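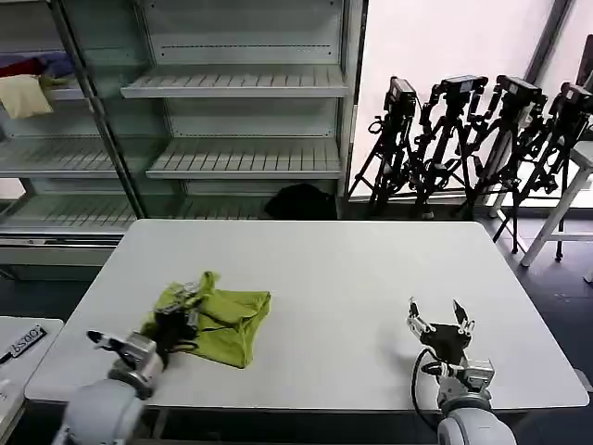
Pidbridge Water Customers: Meter Replacement Starts in August

The district will begin replacing water meters on the east side of town in August. The work covers 872 homes and small businesses between Weerakoon Road and the river. The west side was finished last year, apart from a few addresses on Arier Lane that are being handled separately.

Most of the meters coming out were installed when the east side lines were first laid, and many of them now read low. The new ones send a reading by radio, so the meter reader will no longer need to open the box at the curb. Your bill will still arrive every two months and the rate per gallon stays the same. If your old meter was reading low, the amount of water on your bill may go up a little.

Crews will work from 8 a.m. to 4:30 p.m. on weekdays. A door tag will be left a few days ahead. Water is off for less than an hour at most addresses, and you do not need to be home. Please move cars, planters and trash cans away from the meter box, and trim back any shrubs that have grown over the lid. Dogs should be kept inside or in a fenced part of the yard away from the street.

After the water comes back on, run the cold tap in the bathtub for a few minutes before using any other faucet. Cloudy water is usually air and will clear. If it stays brown, call the office and we will flush the line from the hydrant.

If your shutoff valve is on the customer side of the meter and it leaks or will not close, the crew will leave a note. Repairs on that side are the owner's responsibility. The office keeps a list of licensed plumbers who work in the district but does not recommend one over another.

Customers on Virnus Court share a single line and will all be shut off at the same time. That work is planned for a Saturday morning, and each household on the court will get a letter with the details.

Anyone who uses medical equipment that needs a steady water supply should contact Parveen Bhuiyan in customer service before the work reaches their street. She can set a time for the shutoff. Old meters go back to the district yard for scrap and cannot be kept by the customer.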